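Guest counter restocking: how it works on the second floor

Since the move to the Ulley building we have had a refreshment counter outside the meeting rooms, and since the move people have been asking who fills it, what they can take and what to do when it runs low. Jurgita Ozoliņš has looked after the counter from the start and put together the notes below. They replace the sheet that was taped inside the supply closet door.

Bottled water is for visitors and for anyone in a meeting with visitors. It comes from the supply closet next to the Tisalitz room. Please bring out full bottles with the caps still sealed, and stand them along the back of the counter against the backsplash. Leave the front part of the counter clear so that people have somewhere to put a laptop or a folder while they sign in.

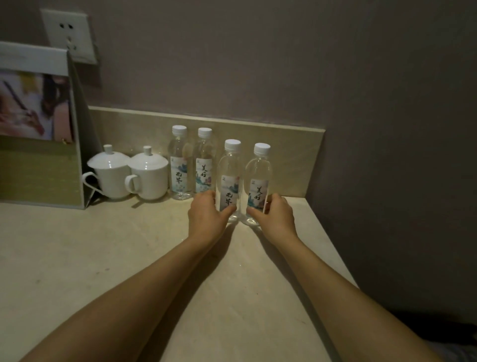 Lidded mugs stay on the counter to the left of the water, next to the brochure stand. Keep the lids on. Used mugs go to the kitchen, where they are washed and returned at the end of the day. If you are hosting a larger group and need more mugs, ask Jurgita the day before. She keeps a further set in the tall cabinet and would like them back in it afterward.

Several people asked about the labels. The current delivery has two, one reading 美好 and one reading 无界. There is no need to sort them or to use up one before starting the other. Turn the label toward the room when you set a bottle down and leave it at that.

For ordinary days a short row is enough. When the calendar shows a delegation or a training day, the counter should be filled the afternoon before, with a second row behind the first. Stagger the rows so the bottles in back can be reached without knocking over the ones in front. Two bottles went over in June and one rolled behind the printer table, so please take a moment over this.

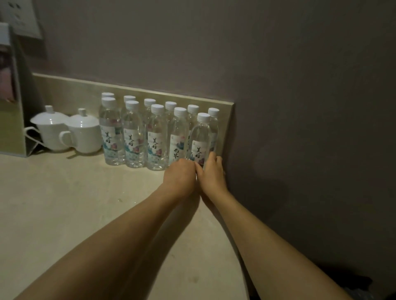
Bottled water set out in two rows on the guest counter.

Staff water is separate. Use the dispenser in the kitchen and your own cup or bottle. We went through 1,043 bottles in the first half of the year, well above what was ordered for visitors, and the standing order with Mägi has been set at 320 per quarter. Once the closet is down to 100, Babak Ghorbani places the next order. If you take the last carton off the lower shelf, send him a message.

Empty bottles go in the recycling bin by the elevator with the caps on. Please do not leave half-finished ones on the counter. Meeting hosts should check the room and the counter once their guests have gone.

The Clonier room will get a small counter of its own in November. Until then, carry what you need from the main one on the tray kept in the closet. Questions about supplies go to Jurgita, questions about orders to Babak.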